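About Cladumance

Cladumance processes solar radio and magnetometer data for observatories and grid operators in southern Canada. Hannelore Mayrhofer and Kristaps Vasiliauskas set up the company in Lorberg to recalibrate archived flare records, and that is still the larger part of our work.

Our catalogue, Drisow, holds over 4,000 events, of which 713 have been cross-matched with coronagraph detections. Entries list onset time, peak flux and position angle – uncertainties are given where the source instrument permits. The catalogue is rebuilt every Sunday.

We operate 2 receivers at the Ochoa field station and employ 17 staff, mostly physicists and signal-processing engineers. Data licences are issued per organization. Universities may request catalogue access at no charge.
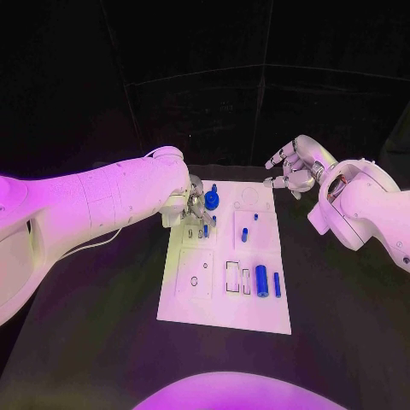 Robot arms over a work board, under pink light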